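Can a Machine Clear the Table Yet?

Readers of this blog have asked when a machine will be able to take over ordinary household chores. Following a month of reading and two long conversations with Natnael Kumsa, my former colleague at Dravier, I wish to set down a provisional answer.

Factories have used robot arms for decades, and on a fixed line they perform very well. The part arrives in the same position each time, and the arm is programmed accordingly. A kitchen offers no such order. Cups are left on their sides, bowls are stacked badly, and the light changes through the day.

Mr. Kumsa considers a success rate of 92 in 100 respectable for research. I would point out that a household which lost eight dishes in every 100 would soon return to washing by hand. Speed is a further concern — a task that takes a person 2 seconds may occupy a machine for far longer.

The grasp itself remains the central difficulty. Rounded, glossy objects offer little for two stiff fingers to hold, and a small error in the approach may push the object away.

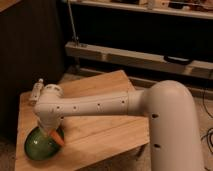 A white robot arm with its gripper on a green, rounded object near the corner of the table.

My own view is that shop-floor sorting will be settled well before dish clearing. I intend to return to the subject in August, when Chaltu Hailu has agreed to share her notes on folding laundry.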